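Questions people send me about making potholders on a loom

I sell potholders and loop packs as Famlow, which is me, a closet full of cotton loops and a very patient post office. I get the same emails over and over, so I finally typed up my answers. Last updated March 16, 2025.

## Is this the same thing I did at summer camp?

Pretty much, yes! You've got a square frame with pegs, you stretch loops one way, you weave more loops through the other way, and then you crochet around the edge to get it off the loom. The big change is that I only use cotton now. The stretchy nylon ones I had as a kid can melt if you grab a hot pan with them, and I have a scar on my thumb that backs me up on this.

## Which loom should I buy first?

The small one. Mine is a Gasser with metal pegs and I've had it so long the paint is gone from the corners. Plastic looms work okay, but the pegs bend when you get to the last few rows and everything gets tight. If you already know you want big thick trivets, go ahead and get the large size, just know that the loops are a different length and you can't swap them. (I get so many sad emails about that one.)

## How many loops do I need?

The loom I teach on has 18 pegs to a side, so that's 36 loops for one potholder. I put 38 in every single kit, because one always rolls under the couch and one always has a thin spot in it. If you're buying in bulk, a bag of 2,000 will keep you busy through a long winter and then some.

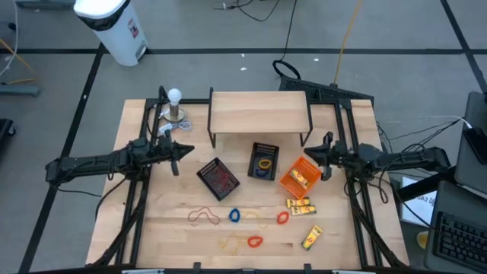
## My last few rows are impossible. What am I doing wrong?

Probably nothing. It's supposed to get snug at the end, and that's what makes it thick enough to use. A few things that help me:

- Weave from both sides and finish in the middle, where there's the most give.
- Use the long metal hook and pull the loop through in one go.
- Push the finished rows back toward the edge with your fingers every so often.
- Set aside your stretchiest loops at the start and save them for last.

That last one made the biggest difference for me. Loops from the same bag really do vary, and I used to just grab whatever was on top and then fight with it.

## Can I mix brands?

You can, but stretch one of each side by side first. I mixed Prevo loops with some older ones from my stash and the whole potholder came out shaped like a kite - still works fine, and it lives next to my stove, but I wouldn't sell it.

## How do you pick colors?

I start with two I like and then add one I'm not sure about. If I'm stuck, I dump a handful on the table and push them around until something looks good. Keep in mind that the two directions blend together from a distance, so red one way and green the other can turn kind of brown. Stripes keep the colors brighter.

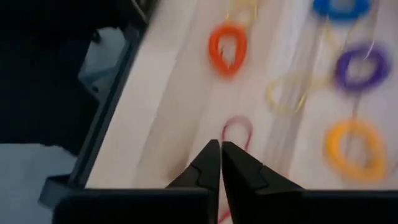

If you want a pattern you can plan ahead, draw a grid on paper and color it in. I've filled 57 pages of a notebook that way and I've made maybe a third of them.

## Can I wash them?

Yes. Warm water, regular detergent, dryer on low. They'll shrink a bit the first time and get denser, which I like. Darker reds can bleed, so wash those on their own once or twice before you toss them in with your dish towels.

## What age can kids start?

I've had good luck from six and up, with a grown-up doing the edge. Younger kids love hooking the first set of loops on and then they wander off, and that's fine too. You can finish it after bedtime.

## Do you teach classes?

I do, at the Helthorpe craft room, for up to 10 people at a time. Looms are there to borrow and loops are included. The December classes fill up very early with folks making gifts, so if that's you, write to me before Thanksgiving. I take the summer off because my apartment has no air conditioning and neither does the classroom.

## Do you do custom orders?

Small ones! Tell me your kitchen colors and how many you want. I don't do letters or logos - I tried a letter R once and it looked like a chair. Sets of two or four are easiest, and I'll send you a picture of the loops together before I start weaving.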